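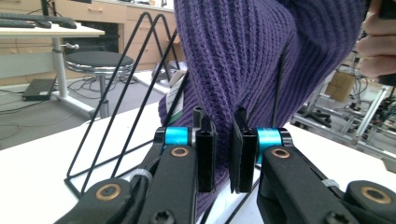

Folding chunky knits for a shelf, the quick way

Do this on a table, not the bed. Bed is too soft and the ribs twist.

Button or zip anything that closes. Lay it face down, smooth from the neck out. Ribbed stuff bunches up so pinch the side seam and pull it straight, dont yank. Tags tucked inside.

Sleeve across the back, then turn it down so it runs along the side. Same with the other one. Now fold the bottom up to the middle, then again to the collar. You want a fat rectangle — fold on the outside, edges hidden.

Really thick ones (my Zawadzka cardigan is the worst) only get folded 2 times total or they spring open. Roll those if the shelf is deep.

Stack heaviest at the bottom. Mine is a Rakton shelf, 50 cm deep, takes up to 70 cm of width before it sags in the middle. Thin knits on top.

No hangers!! Shoulders go pointy and teh whole thing grows.

Wire racks are fine for standing folded ones upright, just check for rough ends first — one snag and you're mending all Tuesday night.

Refold in January when the pile has slumped.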